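Tabletop cleanup recording, day two. Posting as I go again because a few of you asked what we do all day at Pumus!

The goal for this round is 4,000 examples of one chore: sweep the litter off the table, get it into the bin, put the tools down. Same chore every time, messy in a different way every time.

We're a long way from 4,000, by the way. Please don't ask how long. (I did the math on the train and then I put my phone away.)
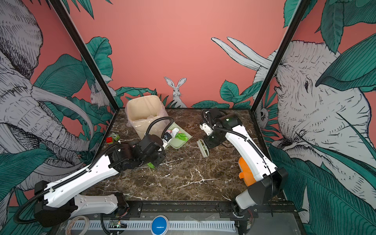 My rule for the mess is that I don't get to design it. I toss the litter down without looking, because when I place it carefully I make the same tidy little pile over and over and the model learns my pile. Crumpled paper is the best thing to use by far, white or green, and I like adding one odd item like that little black-and-white box so it isn't all soft stuff. Khokhar, our labeling tool, lets me tag the odd ones so we can check later that they didn't all land in the same batch.

Things I throw out without a second thought: any take where I paused for more than 5 seconds to think. The model copies the thinking too, and then you've got arms that just hover there, pondering.

Things I keep: fumbles, as long as I fixed them. Dropped the brush and picked it back up? Great, keep it, that's gold.
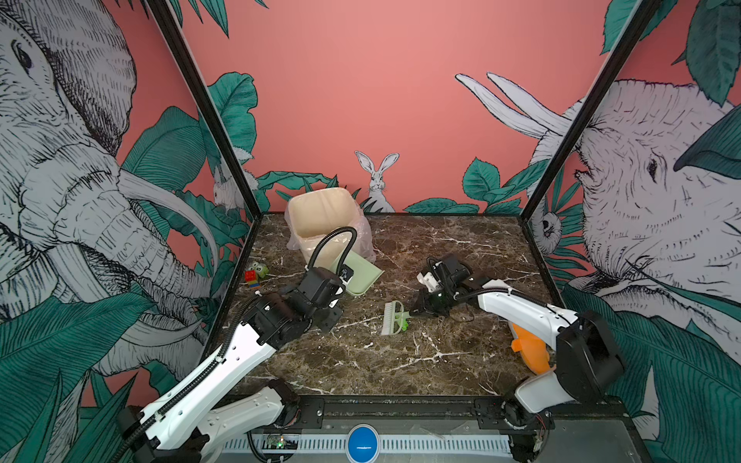
How many people should record the same chore? We went with 3, because everyone sweeps differently and one person's habits take over fast.

Mine is short fussy strokes, apparently. The playback on Turska is very humbling.

Start positions are the other big one. We move the brush and dustpan every 6 takes and I still catch myself putting them back where I like them, ugh.

Okay, arms are waiting, back to sweeping. Next post will be the first training run on Jinska, if the upload ever finishes.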